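Home | Visits | Notes | Archive | Contact

A morning at the Geler data workshop in Brodby
5 min read

In September I was invited to visit Geler, a small company in Brodby which collects examples for robot learning. I came with the early bus and I was at the door before nine. The building was before a furniture store, and the big windows are still there.

I expected many robot arms. In the main room there are tables, and at each table a person works with hand-held grippers. You hold the tool, you do the task, and the camera on it records what the fingers see. Later the recordings go to the learning system, which must find out by itself what is common in them.

That morning the subject was cloth. Cloth is difficult, they told me, for it has a new shape each time you touch it. A good example at this station takes 45 seconds or less. If the person hesitates too long, the example is marked and somebody looks at it again in the afternoon.

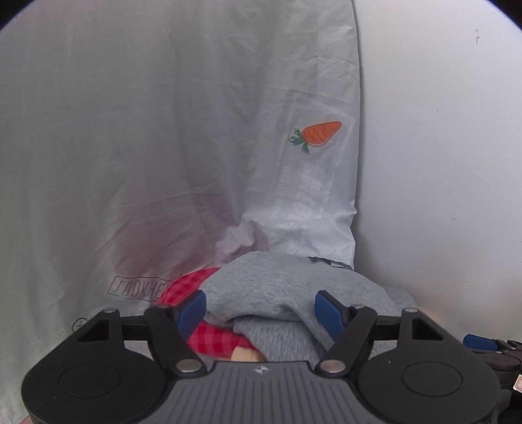 The fabrics and bags come from the homes of the staff and from a second-hand shop. They change the mix often, so that the system does not learn one blanket by heart. In the week of my visit they had 33 pieces of cloth on the list, from thin kitchen towels to thick winter things.

I was allowed to try for 2 rounds. My first mistake was to close the fingers too early, and my second was to look at my own hand and forget the camera. After this my wrist was tired, and I understood why the shifts are short.

Before lunch we saw the review room. There the recordings are cut and named with a program called Cirkport. The naming is slow work. One can write "pick up" or "pull out" for the same movement, and they had a long discussion about this in spring.

I missed the talk on the Guzmán method, because my bus back was at noon. I would like to come again in winter.

Comments (3)

marsh_fox: Did they let you keep your own recordings?

Author: No, and I think mine were deleted, with good reason.

tildeplus: We also fight about "pick up" and "pull out" at my work. We still have both.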